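Gellavska Track and Segment
Recording software for two-handed manipulation
by Stondetti

Overview | Functions | Requirements | License and support

Gellavska is a desktop program for teams who record manual work with two hand-held grippers and want to use the recordings for training a robot policy. It reads the camera streams and the gripper signals, brings them to one clock, calculates the position of both jaws, and cuts the long recording into short episodes with a label. The output is a folder which your training code can open directly.

The program was first written for rigid parts, such as cups and small boxes. From version 3 the main interest of our customers moved to cloth and knitwear, and we rebuilt the segmentation for this. A cup has one pose. A sock has a different shape in every frame, so the old rule "object moved, episode started" gave too many cuts. The present version looks at the jaws first and at the fabric second.

Functions

Time alignment. Every camera and every gripper has its own clock, and they drift. Gellavska estimates the offset of each stream from the movement itself, so a clap or a flash at the beginning is not needed. After alignment all streams are resampled to one rate. The default is 100 Hz for jaw signals; video keeps its own rate, and each video frame receives the nearest jaw sample.

Marker tracking. If your grippers carry plates with dots, the program finds the plates in the wide camera and computes the position of each jaw relative to the table. You enter the plate geometry one time, in the file plates.cfg. A plate which is seen very flat gives a weak estimate of its tilt. In this case the program lowers the confidence value and takes help from the gripper's own camera until the angle becomes better.

Contact detection. Jaw opening, motor current (if your device gives it) and the close camera are used together to decide when something is held. For thin material the jaw opening alone is not enough, as a closed jaw with one layer of jersey and a closed jaw with nothing in it give almost the same number. The close camera makes the decision here. You can set the weight of each source by yourself.

Episode cutting. The recording is divided at the moments when both jaws are free and slow. Each episode gets a start, an end, and a proposed label from your own label list. The operator confirms or corrects it in the review window.

Review window. Close view and wide view are placed next to each other, with the jaw curves under them. Key J goes to the last contact change, key K to the next one. All corrections are saved in a separate file, so the raw data is never changed.

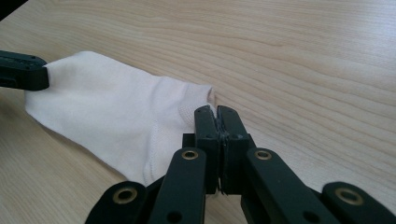
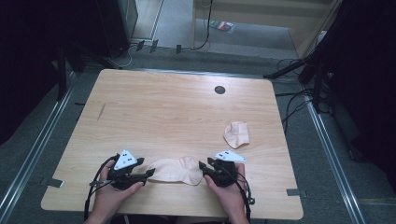

Knit fabric on the wooden table. First picture: close view with the fabric held in both grippers. Second picture: wide view with the marker plates on both grippers.

How it handles fabric

In the close view the difficult place is the fingertips. When the jaws hold only a thin edge, very little of the material is visible between them, and a detector which is trained on full grasps will answer "empty". Gellavska also examines how the fabric near the fingertips stands up from the table, and whether the folds point toward the jaw. These two signs are reported as separate columns, pinch_lift and fold_dir. If you do not trust them for your material, please switch them off in the project settings.

White and beige fabric on a pale wooden table is a low-contrast case. We recommend to fix the exposure of the close camera before the session. With automatic exposure, the picture becomes brighter each time a black gripper fills a large part of it, and the edge of the fabric is lost. The fabric mask can be checked in the review window with key M.

A second object on the table is permitted. The program follows the one which lies nearest to the jaws at the beginning of the episode and marks the other as "waiting". You can exchange them with one click. More than two loose textile objects are possible, but please expect more manual correction.

Export

Episodes are written as one folder each, with the aligned video, a table of jaw poses, the contact columns and the label. A Python reader is included. The optional module Lernbridge sends finished episodes to a training server and keeps a list of what was already sent, so an interrupted transfer can continue at the same place. Lernbridge has no graphical interface at the moment; it is started from the command line.

Example of a command:

gellavska export --project socks_april --only confirmed --out ./episodes

The option --only confirmed leaves out every episode that a person did not review. Without it, all proposed episodes are exported, and the label column carries the suffix _auto.

Requirements

Operating system: 64-bit Linux. A Windows version is in test, and we do not offer support for it yet.
Memory: 32 GB, more for long sessions.
Graphics card: 10 GB of video memory for the fabric mask. The rest of the program runs on the processor.
Cameras: one wide camera and one camera per gripper. The wide camera must not be moved during a session. If it was moved, start a new session and make the table calibration again.
Disk: a fast internal disk is strongly recommended. Network drives work for export only.

Known limits

Fast turning of the wrist can hide the plate for a moment. Short gaps are filled and marked in the column pose_source; longer gaps are left open.
Fabric with a strong repeating pattern can disturb the fabric mask.
The table calibration expects a flat surface.
Labels can contain letters, numbers and underscore. A space in a label stops the export with error 161.

License and support

One license is valid for one workstation. Reading and reviewing existing projects is free on any number of computers. The manual (PDF, 74 pages) and a small test project come with the installation.

Orders and technical questions for the Middle East are answered by our partner El Khatib. For all other regions, please use the contact form of Stondetti and include the file session.log from your project folder.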